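Erlow Mug Rack Notes
README and data card

What this is

Erlow is a small collection of pictures and written notes on one household chore: taking mugs off a mug tree and putting them back. It covers the stand, the mugs, the surface underneath and the words people use for all of it. It does not cover dishwashers, cupboards, hooks under shelves or saucers.

The collection has 65 entries. Each has one picture and one note. Of those, 60 are considered usable and the rest are kept with a flag, for reasons given further down. We would rather have you read the flags than trust the total.

Why a mug tree

The usual claim is that a mug tree saves space. We doubt it. A stand with its mugs on takes up a fair circle of counter, and you need clear room next to it to get anything off without knocking its neighbor. A shelf does the same job with less reach. What the mug tree does offer, for our purposes, is a task with a clear start and a clear finish. The handle is on the peg or it isn't.

It also shows how vague everyday instructions are. "Hang it up" says nothing about which way the handle should face, or whether the rim should point at the wall, the ceiling or the person doing the hanging. People who wrote notes for Erlow answered these questions differently and were all quite sure of themselves.

Layout of the collection

pictures/ one file per entry
notes/ one plain text file per entry, same name as the picture
terms.txt the word list
flags.txt entries to treat with care
changes.txt what was edited and why

Fields in each note

surface: what the stand and mug are on, with color if it can be told
stand: material and place, in plain words
mug: color, shape, which way the rim faces
handle: open loop, closed loop, or can't tell
stage: at rest, held, on the peg, or unclear
remarks: anything else, one or two sentences

A typical picture has a stand near one corner, a mat and one mug. We kept the setting bare on purpose. Counters with toasters and mail on them were tried in an earlier collection, Gullano, and the notes ended up being mostly arguments over what counted as clutter.

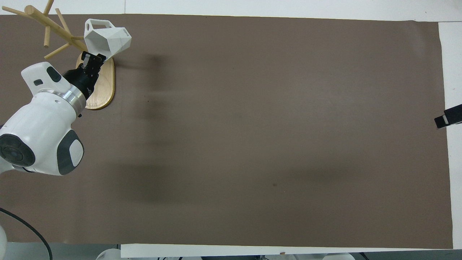
Sample entry. White faceted mug, tilted, beside the wooden mug tree. Stage: held.

The note for this entry gives the surface as "brown mat on white tabletop" and the rim as "up and to the left." Under stage it says held and nothing more. An early version of the note said "being returned to the stand." That was struck out. A still picture of a mug next to a stand doesn't tell you which direction the mug is going, and we have stopped accepting notes that pretend otherwise. The same goes for "just washed," "about to be filled" and "almost dropped," all of which turned up in the first round.

About the mugs

Faceted mugs are a nuisance to describe. The flat faces catch the light separately, so writers tend to report shades that are really one color under one lamp. Use a single color word for the mug unless it plainly has two. "White" is enough. Please don't write "ceramic" or "plastic" because it looks that way to you. Material goes in only when it was written down by whoever set up the entry, and in most cases they forgot.

Handles get their own field because they decide whether a mug belongs on a peg at all. The Zaugg word list, which we borrowed as a starting point, had one term for every kind of handle. We split it up. We are not convinced the split is right either, and the "can't tell" value gets used more than we would like.

About the mat

The mat was meant to make things simpler. It did, mostly. It also gave us a run of notes calling it brown, taupe, tan and gray, sometimes from the same writer on the same Tuesday. The surface field now says "brown" throughout, and the original wording is saved in changes.txt. Darker patches on a mat are usually shadow. Don't report a stain unless you can point to one – and small specks are not stains.

Checking

Every note was read by 2 people who did not write it. Agreement was good on color and surface, poor on stage, and worst on handle. We don't give a percentage. With a collection this size it would look more exact than it is.

Known problems

The entries lean heavily toward plain, tidy setups. Anyone who wants to say something about real kitchens should look elsewhere.

"Upper left" and similar phrases are given as seen in the picture, not from where a person might stand at the table. Older notes mixed the two, and a few may have slipped through.

Flagged entries have a missing field or a dispute that was never settled. Leave them out if you are counting anything.

Versions

Version 2 replaced the old "action" field with "stage." Files made for the Wolex reader still open, but Wolex shows the new field as blank. The fix is to rename it by hand in your copy. A proper export was planned for May and has not been written.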